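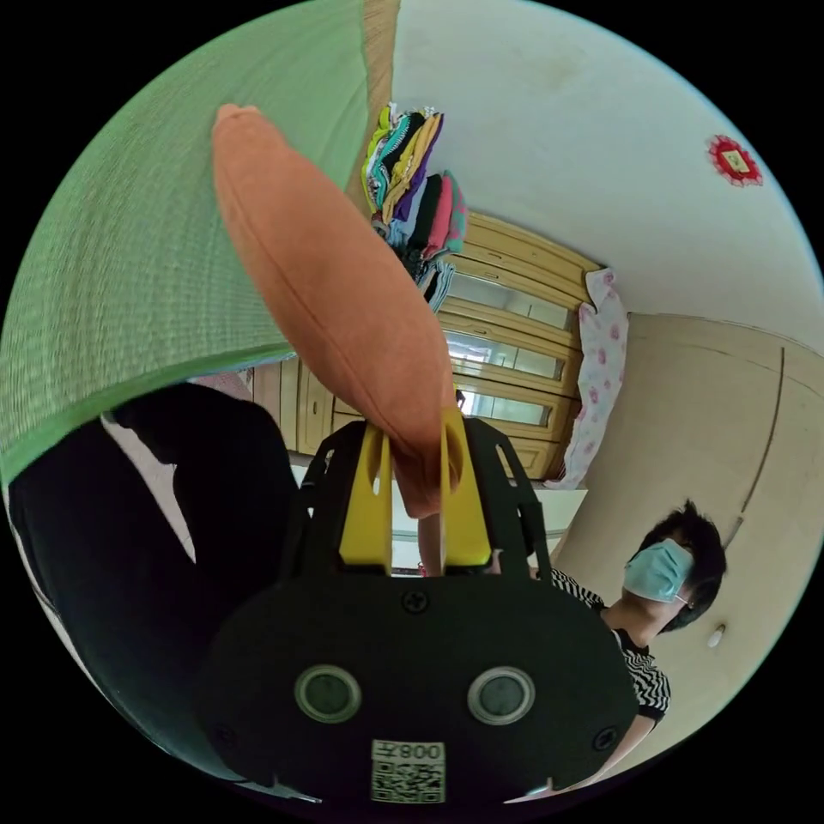 Progress report to the Cordier Fund – November
Project: Trura valley oral history and parish records
Prepared by Ysaline Lacroix, for Anatole Royer

Anatole – sending this ahead of the call so you have it in front of you. Fuller budget sheet follows when Régis B. is back at his desk.

Where we are

Interviews: 30 recorded, against the 30 in the plan. So that part is done, except for two follow-up sessions people asked for themselves. 20 are fully transcribed and checked by the speaker. The other ten are in draft. Most of the drafts are fine, three need a second listen for place names. The old names for the upper pastures are a headache, every family spells them differently and a couple of the names aren't on any map we have.

Parish registers: 1,911 pages photographed. That covers baptisms and burials complete, marriages up to the gap where the third volume is missing. We still don't have the third volume. Régis Jacquet wrote to the diocesan office twice and got a polite answer the second time, saying it may have gone out for rebinding before the last archivist retired. He is following up with the bindery. I would not plan on getting it inside the grant period.

Index: 327 family names entered so far. Slower than I promised. The handwriting in the early burials is bad and I underestimated it, my fault. Alaric Achterberg has been giving us two evenings a week on it and is much faster than I am. We agreed on a rule for variants – every spelling gets its own entry, linked to one main form – and went back and redid the first batch to match. Lost most of a week on that but it would of been worse later.

What changed since the last report

The listening evening moved from the school to the Jolier reading room. Heating at the school is out until the new year. Jolier seats fewer people so we're doing two sittings, one at 4 p.m. for the older speakers who don't want to drive home in the dark, one at 7. Same program both times. The extra sitting costs us a second hall fee and more coffee, covered from the travel line (underspent, see below).

We dropped the printed booklet with the full transcripts. Too long, and four speakers were happy to be heard but not to be read. Instead a shorter booklet, one page per speaker, their own choice of passage. Speakers have been picking these over the last few weeks and the choices are not what I'd have picked at all. Lots about school lunches and the price of hay. One man chose the part where he lists his dogs.

Consent forms were all reissued with the new wording your office asked for. Back from everyone but two. One is in the hospital, her daughter is bringing the form when she's able to deal with it. The other just hasn't mailed it. Until they come in those two recordings stay out of the catalog and off the program.

Money, short version

Travel: underspent. People came to us more than we expected.
Transcription: on budget, will be over by a little if the last drafts need outside help. Régis Bodin thinks we can absorb it.
Equipment: closed, nothing more to buy.
Storage and hosting: invoice from Zaltska arrived higher than the quote. They had charged for two copies of the register scans when we only asked for one. Disputed, waiting on a corrected invoice. Please don't release that payment yet if it crosses your desk.
Printing: will be lower with the short booklet. Only one printer's quote in so far, second one promised.

Problems

The sound on two early interviews is poor. Kitchen recordings, refrigerator running the whole time. We cleaned up one so it can be followed. The other I'd like to redo, speaker is willing, just needs a date after her move.

Catalog software exports dates in the wrong order, so some of the baptism entries came through with day and month swapped. Régis Jacquet caught it when a child appeared to be baptized before she was born. All the entries where it could happen are being checked by hand against the page. Not finished. Until it is I'd rather not open the search page to the public, even in a test version.

Also we have one family who would like a passage about a land dispute taken out. The speaker himself wants it kept. Both sides have been reasonable about it. I have a meeting with them together, and would welcome your view before then if the Fund has handled this kind of thing before.

Next steps

– finish the ten draft transcripts, send out for speaker checks
– index: burials first, then marriages
– date check on baptisms
– booklet passages to the designer once the last speakers have chosen
– both sittings at Jolier, program to be sent to you for the logo and wording
– bindery reply, or a note saying there isn't one

Two things I need from you

First, an OK in writing for moving the hall fee to the travel line. An e-mail is enough.

Second, whether the final report can come in a month later than the agreement says. The recordings and scans will be ready on time. The index won't be, not to a standard I'd want to hand over. If the date can't move then tell me and we'll deliver it with the marriages marked as incomplete.

I'm reachable most mornings before 11. Afternoons I'm in the archive and teh signal down there is hopeless, so leave a message with Régis Bodin.

Ysaline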